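Cokville separation question

The Cokville separation question is the name usually given to the long argument over whether the harbour district of Cokville should stay part of the borough of Vasport or go back to running its own affairs. It is a small matter as political disputes go, and people who live more than an hour's drive away have often never heard of it, but it has kept two generations of local voters busy and it is quite often brought up by students of local government as a case where a merger worked on paper and sat badly with the people living in it.

The borough has four districts: Vasport proper, Cokville, Pestley and Lachance. Vasport is the largest by a good way and has the town hall, the courthouse and most of the shops. Cokville lies across the estuary and is joined to the rest by a single road bridge, and anyone who has sat on that bridge on a wet morning will understand a fair part of the separation case without needing to read any further.

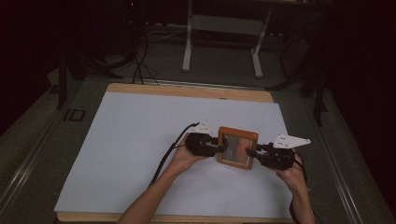 Cokville, 05/12/2018

Background

Before the merger Cokville had its own council, its own harbour dues and a rather grand little council chamber above the fish market. The dues were the important thing. They paid for the sea wall, the slipway and the lighting along the front, and in good years there was something left over for the band and the summer fair. Pestley and Lachance, both farming districts, had councils too, though these met seldom and were said to be glad of the rest when they were wound up.

The merger was put forward as a way of sharing costs. Roads, drains and schools would be looked after from one office, and the smaller districts would no longer have to find the money for large repairs by themselves. The promise that mattered most in Cokville was that harbour money would be kept in a separate account and spent on the harbour. It was made in speeches and in a leaflet put through every door, but it was left out of the order that set up the new borough, and a great deal of the later quarrel comes back to that one gap. Supporters of the borough have always said that the leaflet was a statement of intent and was understood as such. Supporters of separation have tended to keep a copy of it in a drawer.

Within a few years the dues were going into the general fund. The sea wall was still repaired, and the borough could show that it spent more on Cokville in most winters than it took from it, but the feeling had already set in that something had been taken away – and a feeling of that sort is not easily answered with a table of accounts, however fair the table may be. 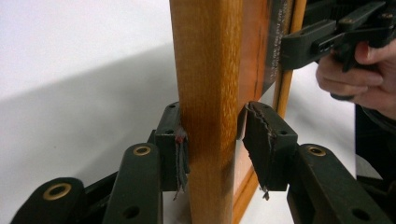
A square-section wooden stick between two gripper fingers.

The petition

Under the borough's standing rules, a district may ask for a vote on its own status if 1000 registered electors sign a petition to that effect. The first attempt at gathering names fell short and was quietly dropped. The second was organised by Gaétan Dhillon, a retired ferry pilot who had moved to Cokville from Lachance as a young man and who was, by most accounts, a patient and rather funny speaker. He was careful to say that he had no quarrel with Vasport as a place, having married there, and that he simply wanted the people who walked along the sea wall to be the people who decided about it.

His petition was accepted in January after a long check of the signatures, and the borough council then had to decide what question to put. This took much longer than anybody had hoped. Dhillon and his friends wanted a plain choice between staying and leaving. The council's majority wanted a third option, an area board with some say over the harbour but no power to raise money. There was also a disagreement over who should vote. The borough's legal officer took the view that only Cokville electors could do so, while several members for Pestley argued, quite reasonably as it seemed to many, that a change in the shape of the borough was the business of everybody in it.

The vote

In the end two ballots were held. The first was open to Cokville electors alone and asked the plain question. Separation was carried by 161 votes, a result which both sides managed to describe as a clear message. The second was held across the whole borough and asked whether the council should request a change to the founding order. It was lost, with Vasport and Pestley against, Cokville strongly for, and Lachance split almost down the middle.

It is here that the question becomes interesting to people from elsewhere, for the rules said nothing about what should follow if the two ballots disagreed. The separation party held that the first vote showed the will of the district and that the second merely asked the neighbours for their opinion. The council held that the first vote gave Cokville the right to be heard and that the second gave the answer. 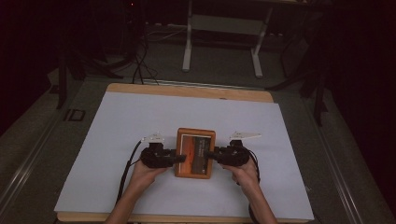

Neither reading was ever tested in court. A challenge was prepared, and a fair amount of money was raised for it through suppers and a sponsored row across the estuary, but the legal advice was cautious and the group decided that it would sooner bargain than lose. Talks were held through the following spring, mostly in the old council chamber, and they are remembered by those who attended as being far more good-humoured than the letters pages of the time would lead one to think.

The harbour agreement

What came out of the talks is known as the harbour agreement. Cokville stayed in the borough. In return the harbour account was brought back and written into the borough's financial rules, where it can be altered only if the members for Cokville consent. An area board was set up, much like the one the council had first offered, though with the right to set the dues within limits and to choose its own contractors for work on the front. The old chamber was reopened for its meetings.

Opinion on the agreement has never quite settled. Those who favour it point out that it gave the district the thing it had complained of losing, and did so without the expense of a new authority with its own offices, pensions and vans. Those who dislike it say that consent is a thin protection when the borough still draws the ward boundaries and could, if it wished, change how many members Cokville has. There is also a smaller group, found mostly in Pestley, who think that Cokville did rather too well out of the whole business and who would like to know when their own drains will be given an account to themselves.

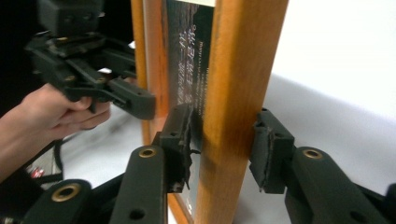 Pestley's complaint has had more effect than might have been expected. The borough now publishes its spending district by district, a thing it had always said was too difficult, and a Pestley area board has been discussed more than once, though the district has not so far shown much appetite for the evening meetings that it would involve. Lachance has asked for nothing beyond a better bus.

In wider discussion

Writers on local self-rule have used the Cokville question in two rather different ways. Some treat it as a warning about mergers, and say that when a small place is joined to a larger one any promise made to win it over ought to go into the legal text from the beginning. Others see it as a good argument for leaving borders where they are and moving the powers about inside them, which is generally cheaper and can be undone if it goes badly. Dhillon himself was asked about this at a public meeting in Vasport and said that he could see the sense in both, and that he would still have voted to leave.

The question is not formally closed. The petition rule remains in force, and nothing in the harbour agreement prevents another 1000 electors from putting their names down and starting again.

See also: Area boards; Borough of Vasport; Harbour dues; Municipal merger; Pestley drainage dispute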